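Ronetmont sim gallery, batch 4

Quick page, no time to do it properly. Been gathering examples for the learner all month, in the simulator first, then the real bench at Erkholm when we get a slot. Each episode is one go at a kitchen job, saved whole, every view. 202 episodes kept so far. 15 thrown out, mostly bad starts and one where the physics blew up.

Wall colours, floors, pictures and clutter get shuffled per episode so the thing doesnt learn the room instead of the task. Same Xie loader as in February, new object pack. Stills below are from one episode, picked at random, not the prettiest.

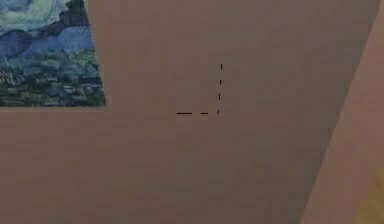
Same episode, other still:
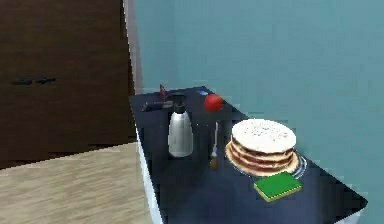 Labelling is the slow bit. 25 episodes a sitting is my limit, after that I start typing rubbish. Every object gets one plain name and it has to stay the same all the way through, so the green and yellow sponge at the front of the table is "sponge" and never "scrubber", and the cake is "cake" even though the old Sudmont list wanted the plate lumped in with it. Tiny things are a pain. The blue fleck near the tomato I've put down as "unknown small" untill somebody checks the scene file.

To do: rename the folders, re-export the 4 episodes with missing depth, send Sudmont the new name list. Next batch goes up on this page when its labelled.

Last updated 15 June 2019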